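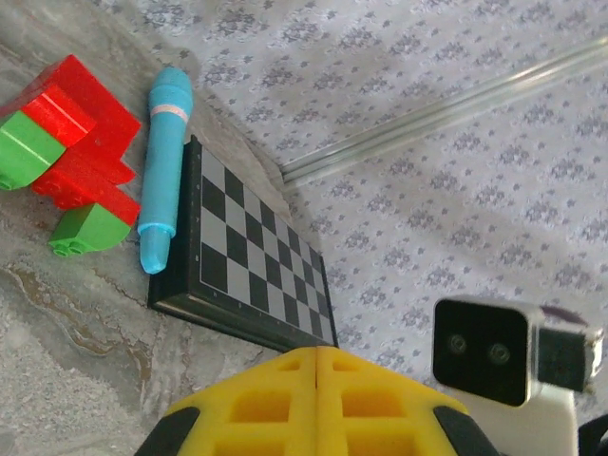 4 min read

Tips from the returns bench, for anyone whose workplace has just been given a robot arm to share a table with. I sort and repack secondhand toys and games at Clonby, and we've had ours since June. Most of this I learned the slow way, and a good bit of it works at a kitchen table too.

Give it a mixed table. We started out feeding the arm one kind of thing at a time, all neat, and then it got muddled the minute a real box of returns was tipped out. Now I put out a brick toy, a marker, a folding chessboard, whatever's next in the tub, with a bit of space between them so the fingers can get down the sides.

Watch the see-through stuff! Clear tubes and rods are a pain for people as well — I've put my elbow on more than one. Lay them on patterned cloth and you'll find them a lot faster. An old tablecloth does it. Pull it tight first or it bunches up under everything.

Wipe the rubber pads at the start of a shift. Damp cloth, drop of dish soap, dry them properly. Mekdes does hers at lunch too, and I've started copying her.

Leave built bricks built until you've checked them over. A stuck-together model is one pick and a heap of loose bricks is 15, and you'll be the one chasing them across the floor.

Shut folding boards before they go in the bin, and check the hinge with your thumb. The arm can move a board but the thumb is still my job, and so is testing markers on scrap paper (caps on tight afterward, please).

As for the job itself, it's changed more than I expected. My wrists are better. We cleared 1094 items last week and I went home without the usual ache. But I stand still more, and I talk less, as Villads used to work across from me and he's over in packing now. So we moved our coffee break to the same time, and I'd say sort that out in week one if your bench gets split up.

Ask for a say in the speed, too. Ours came set quicker than I liked and I kept flinching. Bjartur turned it down a notch, and we lost almost nothing on the day's count.

Last one: keep a pencil on a string by the bench and write down every item it drops. Ours is mostly dice.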